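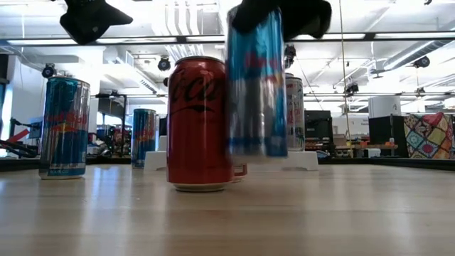 A Red Bull in the gripper, a Coke can next in line of sight.

Budgeting for a bench arm: tips before you order
By Karla Solís
Reading time: 2 minutes
Print this page | E-mail to a friend

Most people who ask me about a bench arm want to know what the arm costs. The arm is the easy number. You get it from the supplier's price list and it doesn't change much. The trouble is in the rest of the order, so do that part of the list first.

Start with the job. Write down what you want picked up, how heavy it is full, and where it has to go. Drink cans are a good first job for a home workshop. They come in the same few sizes everywhere, and a dropped one costs next to nothing to replace. Use the widest can you have and the slimmest when you compare grippers. A Feltix gripper opens wide enough for either, but check the figure for whichever brand you are buying.

Measure the bench before you look at reach. Reach is quoted from the shoulder, and you lose a good part of it going up and over things. I leave 30 cm clear on each side and wouldn't go tighter.

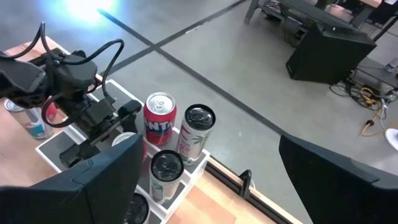 Fingers and cables are what wear, and they belong in the first order. Rarden sells finger pads at $69 a set and takes nine working days to ship them to Firkbridge, so buy a spare set with the arm. Cable is the other one. Allow for proper slack at each joint, like the big loops standing up over the arm on the left, and then go through the whole motion by hand to see what they catch on. Buy the next length up if you are unsure. Add a packet of reusable ties and a length of cable cover for the floor, where leads tend to end up in a heap.

A tray or stand is worth paying for. Raised dividers save a lot of fiddling, and you can leave a more expensive camera until later. Zamora has plastic ones, or you can make your own from offcuts if you don't mind sanding.

Mounting gets left out of nearly every budget I see. A clamp on a metal rail can be shifted when the layout turns out wrong. Bolts through a good benchtop can't. Price the rail, the clamps and the right hex keys together.

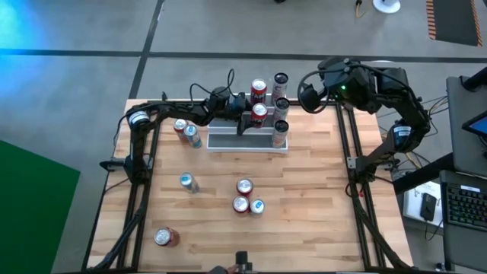

Workshop Notes, No. 69

If you are planning for two arms, don't just double the first quote. You won't need a second computer in most cases, but you will need a wider table. Rails down both sides, with an arm clamped to each, keep the middle of the table free for the work. A stepped shelf at the back also helps, as the cans behind stand higher than the ones in front. Leave yourself some floor too. Tape lines are cheap and they remind visitors where to stop.

A few smaller things for the list:

- power board with its own switch, within reach of your chair
- spare fuses
- a mat for the spot where you stand
- practice cans, including some you don't mind denting

Put the keyboard off to the side on its own surface – you will want to reach it without leaning over the work.

Ask for delivery early in the week. Mine came on a Wednesday with one bracket missing, and I still had time to ring the supplier before the weekend.

Print this page | E-mail to a friend

Contact us | © Firkbridge Workshop Notes | Back to top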